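Onmont Quiet Room and Labyrinth Garden
Progress report, second period
Prepared for Delphine Pennington, grants manager, the El Idrissi Fund
From Liliana Pagano, project lead

Dear Delphine,

You asked for this to be shorter than last time and to contain fewer quotations from people who had felt something shift. I have done my best on both.

Where we are

The quiet room is open. It has been open since April, four mornings and two evenings in the week, and is used by people who want to sit still in company without being taught anything. The labyrinth in the garden is laid out, walked on and mostly finished. The distance healing list, which was the part your trustees had doubts about, has become the part we have most trouble keeping up with.

Attendance

We undertook to reach 1,000 visits across the full grant, counting each person each time they come through the door. The sign-in book gives us 68 regular sitters, by which I mean people who have come at least once a month. I should own up that "regular" was defined after we had seen the book. Total visits are behind where we promised at this stage. The evenings are full and the mornings are thin, apart from the early sitting at seven, which draws a small group who arrive in silence, leave in silence and have never filled in a feedback form.

Feedback forms generally have been a disappointment. We printed 200 and have most of them left. Of those returned, several were used to tell us about the radiator. One gave us top marks for everything and then asked for the opening hours of the swimming pool.

The labyrinth

The path follows a seven-circuit pattern and is marked in rounded stone set level with the turf. The first layout had an error in the fourth circuit which meant that anyone walking with proper attention was returned to the entrance without reaching the centre. A few walkers found this meaningful. We have corrected it anyway.

The turf on the inner turns has suffered. People slow down as they get near the middle, and then they stand about. We have reseeded twice and now close the path for one week in each month, with a notice at the gate that is usually obeyed. The step-free approach from the car park is done, and two people who use wheelchairs have tried the full path and asked for the turns to be made wider on the west side. That work is in hand.
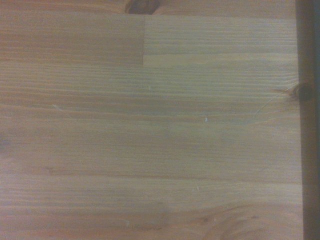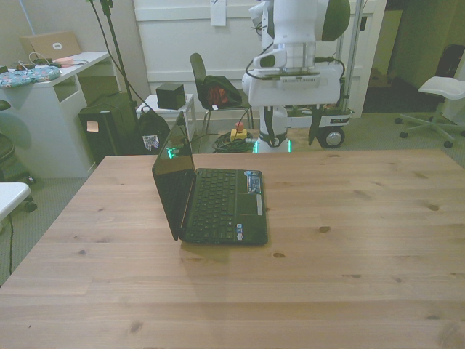
Pale wooden tabletops, with a laptop open in the second picture.

The distance list

For those of your trustees who are new, people send us a first name and, if they wish, a line about what they are facing. The name is read aloud at the evening sitting and the group holds it in mind for a few minutes. We make no medical claims, and this is said on the web page, on the card and at the start of each sitting, to the point where regular sitters join in.

Requests come by post, by email and through the door. We had planned to read each name for a month. At the present rate that would leave no time in the evening for anything but reading, so from July each name is read for two weeks and may be sent in again. There were complaints about this, most of them from people with nobody on the list. We also accept animals, after some discussion. There is one tortoise who has been renewed four times and is, his owner reports, much the same.

Training

Six people have finished the listening course run by Gerkska, and a further three dropped out, one of them during the session on patience. The course was good and rather dear. We had hoped to send another group this year but will wait until the heating is settled. In the meantime the six are pairing up with newer hosts, so that there are always two hosts at any sitting, one of whom knows where the fuse box is.

Money

We are within budget on staffing and printing. We are over on stone, for the reason given above, and over on heating, for the reason given on the feedback forms. The bowls and cushions came in under, thanks to Pomeo, who let us have their ex-display stock. Two of the bowls sound the same note a hair apart, which some sitters find cleansing and I find like a fridge. I would like to move the underspend on cushions across to heating and should be glad of your agreement in writing. The full figures are in the spreadsheet sent separately.

What has not gone well

The dawn walk was cancelled for rain, moved, and cancelled for rain again. The link with the health centre has not come to much. They are friendly, they have put our leaflet in the rack, and I believe it is behind the one on verrucas. The recorded meditations are late. We made three, listened back, and found that on all of them a man can be heard reversing a van.

Next period

The wider turns on the west side come first, then the recordings, made at a different time of day. We will try moving one thin morning to the afternoon, as carers have asked for it. I will also bring you a plain count of visits month by month, in a table, without commentary.

You are welcome at any sitting. The early one is best if you would like to avoid being thanked.

With good wishes,
Liliana Pagano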